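Trullura 4 simulator: notes from the Dalska open day
Reviewed 21/08/2020

Dalska opened its simulation lab to outside users for an afternoon, and I went to see release 4 of Trullura, the package it sells for planning and rehearsing two-arm robot work indoors. I currently run Bultum for the same job, so most of what follows is a comparison.

The session was split into a 15 minute talk, which can be skipped, and 50 minutes at a workstation with a Dalska engineer within reach. Visitors could load one of the stock interiors and drive a two-arm model through it with a pair of hand controllers. I spent nearly all of my time in the narrow-passage interiors. They are the closest match to our own work, and they are where Bultum gives me the most trouble.

Setup is quick. The robot model loads with joint limits and collision shapes already in place, and the grippers can be swapped from a menu without restarting. Camera placement is less convenient. The onboard view is attached to the body by default, and moving it means editing a text file and reloading the room.

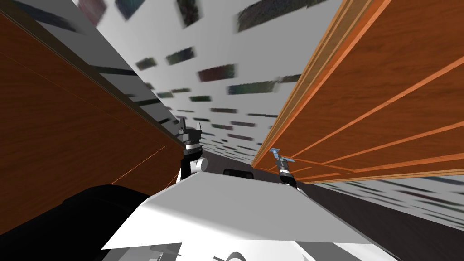 Contact handling is the main reason to consider the upgrade. In Bultum, a fingertip pressed against a flat panel tends to jitter until the solver gives up. Trullura held contact steadily in every attempt I made, and the reported forces rose and fell smoothly as I eased the arm off. Thin edges were weaker. Twice a finger sank slightly into a board before being pushed out again, and the log recorded nothing either time.

The display ran at 60 frames per second on the lab's machines. Dalska would not say what it does on a mid-range laptop – a fair question given that most buyers will use one. Motion blur is on by default and should be switched off for any work where you need to judge clearance by eye. The setting is under Render, not under Camera.

Import is unchanged from the previous release. Leitão room files open directly, but wood textures came in at the wrong scale and had to be fixed one surface at a time. The engineer said a patch is planned for November.

Documentation is thin on scripting and good on everything else. Licensing is per seat, with no floating option. I would take Trullura over Bultum for contact work in tight spaces, and stay with Bultum for large batch runs until the import problem is fixed.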